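Briva hand gripper FAQ: looking after yours

How often do I clean the blue pads?
I do mine every 200 grabs, with a damp cloth and no soap (soap leaves a film, and then everything slides!). New pads come from Rinmont, part 3136.

Are scratches on the fingers a problem?
Nope! Mine has a few faint ones on the silver-toned finger and I leave them alone. I do check the screws on the black side before I start, though. 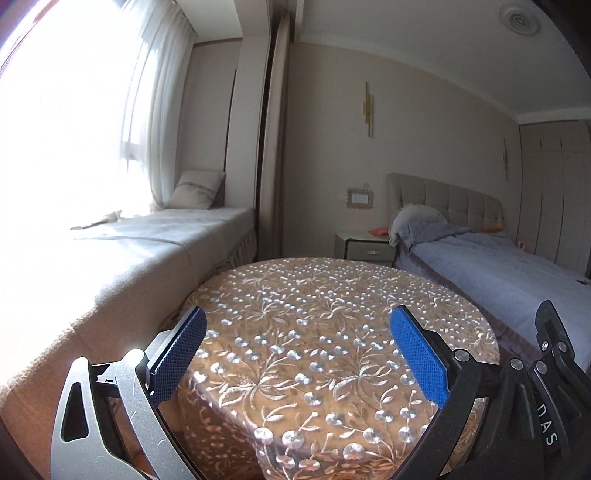

When should I re-zero the opening?
After any pad swap. Open it all the way, then hold the button until it beeps.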